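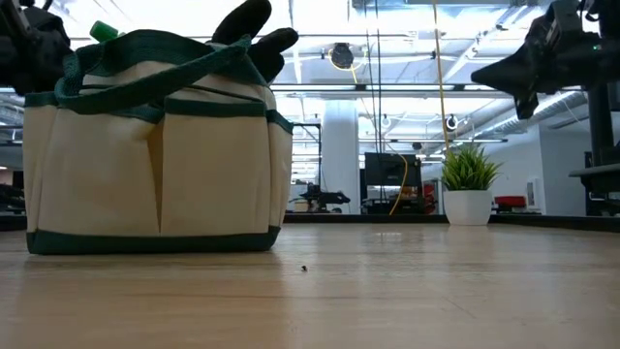
The tool tote on the bench at Clivbridge, glove sticking out of the top, with the two arms waiting above it.

Gripper Comparison Gallery: The Bag Bench

Welcome to the bag bench page, which so many of you asked for after the November open afternoon that I've finally sat down and put it together! If you've followed the other galleries you'll know that we spent most of last season on rigid things (boxes, jars, a great many plastic cups), and that the Ernar fingers and the Mughal fingers came out so close to each other that we could hardly pick between them. Bags were Ebuka Bashir's idea. He wanted something that sags, folds and gets in its own way, and he went through a good pile of candidates before settling on a canvas tote with green webbing handles and pockets on the outside.

I'll admit I was doubtful. A tote seemed like a cruel thing to hand a pair of robot fingers, with handles that flop whichever way they please and a top edge that won't stay where you left it. But that is more or less what makes it such a nice test, and I've grown very fond of it.

For anyone new, the two sets of fingers go on the same arms and run from the same controller, which comes from Uvton and has been with us from the beginning. The Ernar set is the slimmer of the two and reaches into narrow places happily. The Mughal set is wider at the tip and more forgiving if you come in at a slightly wrong angle, and I nearly always do when I'm the one driving. We swap them over at lunch, so each gets a turn in the morning and a turn in the afternoon over the course of a session, and whoever is driving fills in the sheet as they go. We logged 1,239 attempts on the bag before I made this page, and almost 100 of those were me learning how not to pinch the lining.

The tasks themselves are simple to say and fiddly to do. Lift one handle. Lift both handles together. Take something out of the top without bringing its neighbors along. Open a front pocket, which is the one that makes grown adults groan, and then put a thing into it. The glove is a favorite of mine among the things we pack, all floppy fingers and no proper middle to grab, and the green cap next to it is the opposite sort of job, small and smooth and rather satisfying when you get it.

We leave the plant on the table for every run. It keeps its spot toward the back on the right and serves as a sort of polite obstacle, so an arm that swings out too wide on its way home will find leaves before it finds anything expensive (and yes, it does get watered, thank you to everyone who wrote in).

On handles, the score sheet leans toward Mughal, and I don't think that will surprise anybody who has tried both. Webbing is thick and a bit slippery, and a wide tip gives you more to hold it with. Pockets lean the other way. The Ernar tips slide in behind the canvas where the wide ones just push it flat, and after 54 pocket attempts
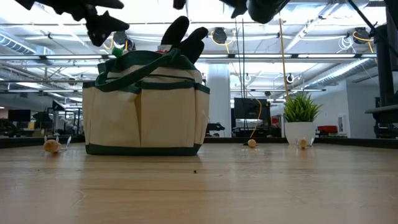 with each set I'd quite stopped reaching for the Mughals when a pocket came up on the list. Taking things out of the top is where we still argue. Ebuka likes to come straight down from above and close slowly, while I prefer to lean in from one side and let the canvas give way a little, and the two of us get different favorites from the very same task. I suppose a third driver would settle it, or more likely give us a third opinion.

Next up is a change of grip force on the Uvton side, which so far we've left alone so as to keep the comparison fair. After that we'd like to try mixed arms, with one kind of fingers on the left and the other on the right, holding the bag open with one and reaching in with the other. If you have a bag at home that you think would give us trouble, do bring it along to the next open afternoon - soft ones with a zipper are especially welcome.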